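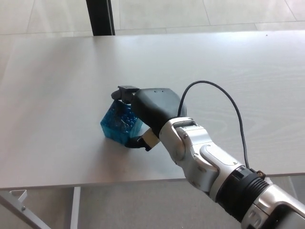
How to Make Clear-ish Ice at Home Without Buying a Machine

Posted by Rosaura Arboleda in Kitchen / Drinks
Updated 2025-07-27

My sister-in-law came back from a hotel bar in October with opinions about ice. Before that trip she took her drinks the way the freezer made them. Afterward she held every glass up to the light and sighed. This page is the result of that sighing, plus one cooler, a bread knife and a freezer that used to have peas in it.

You will not get bar ice on the first try. You will get a large heavy block with a cloudy end, and you will be proud of it anyway.

Why ice goes cloudy

Water in a regular tray freezes from all sides at once. The air dissolved in it gets pushed toward the middle and trapped there, along with whatever else your town puts in the pipes. Make the water freeze from one direction only and the air gets pushed to the far end, where you can cut it off. The fancy name is directional freezing. The fancy machines do the same thing and cost more than my first car.

Boiling the water first is the tip everyone's uncle knows. I boiled it once, I boiled it twice, and I got cloudy ice and a steamed-up kitchen. Skip it.

What you need

A small hard-sided cooler that fits in your freezer with the lid off. Measure first. I bought mine, then measured.
Tap water, or filtered if yours tastes like a swimming pool.
A serrated bread knife you don't love.
A rubber mallet or a rolling pin.
A cutting board and a dish towel.

Making the block

1. Clear a level spot in the freezer. This is the hardest step and involves making soup.

2. Put the cooler in place empty, lid off, and fill it with a pitcher to about three-quarters. Filling it at the sink and carrying it across the kitchen is a mistake you make once.

3. Leave it alone for 20 to 24 hours. The top and most of the middle should be solid, with some water still at the bottom. Catching it at this point means most of the cloudy part never forms.

4. Take the cooler out and turn it upside down in the sink. Wait. The block will let go when it feels like it, usually when you've gone to answer the door. Pour off the leftover water and knock away any thin shell around the edge.

Cutting it up

5. Let the block sit on the board until the frost on the outside is gone and it looks glassy. Mine takes 36 minutes in summer. Cut too early and it cracks in every direction except yours.

6. Score a line with the bread knife, a quarter inch deep. Rest the blade in the groove and tap the back of it with the mallet. The ice should split along the line. If it splits somewhere else, you now have rustic ice.

7. Trim off the cloudy end and put it in a pitcher of lemonade, where no one will judge it.

8. Set the cubes on a tray with gaps between them, freeze for an hour, then bag them. Bag them right away and you'll have one big block again.

Comments

Woo-jin Cho: My freezer has no flat spot. Does a slight tilt matter?

Rosaura Arboleda: Only to your cubes, which will be wedges. Fold up a towel under the low side.

Brenda Parsons: Step 1 took me all weekend. Good soup though.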